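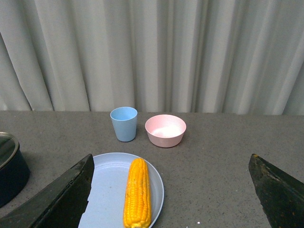 Do I need to know anything about robots to take part?
None at all, and I'm kind of hoping you don't! I'm looking for people who cook, set tables, do dishes and never think about it.

I'm Berhanu Gebru, and I run the kitchen study at Gestow. For the last while we've been comparing two ways of teaching an arm to handle tableware and play food. In one, it learns from one expert's demos. In the other, it learns from a whole crowd of beginners, clumsy moves and all (mine included). We have 1,513 demos so far, 744 of them from first-timers, and the beginner set did better on objects the arm hadn't met before. I was so surprised that I ran the whole comparison over again, and it held up.

So now I want more beginners! You'd come to our lab on the Olivares side of the building, spend ten minutes learning the controls, and then guide the arm through little jobs like moving a toy vegetable from a plate to a bowl. Dropping things is fine, we keep those runs too.

A session lasts two hours and pays $200. I have room for 8 people in April, mornings or afternoons, your pick. You need to be 18 or over and okay with sitting for a stretch. Left-handed folks, please write in, we're short on you.

Send me a few lines about yourself through the Gestow contact page and put "kitchen study" in the subject. Parking is behind the Sollitow entrance, and I'll meet you at the door.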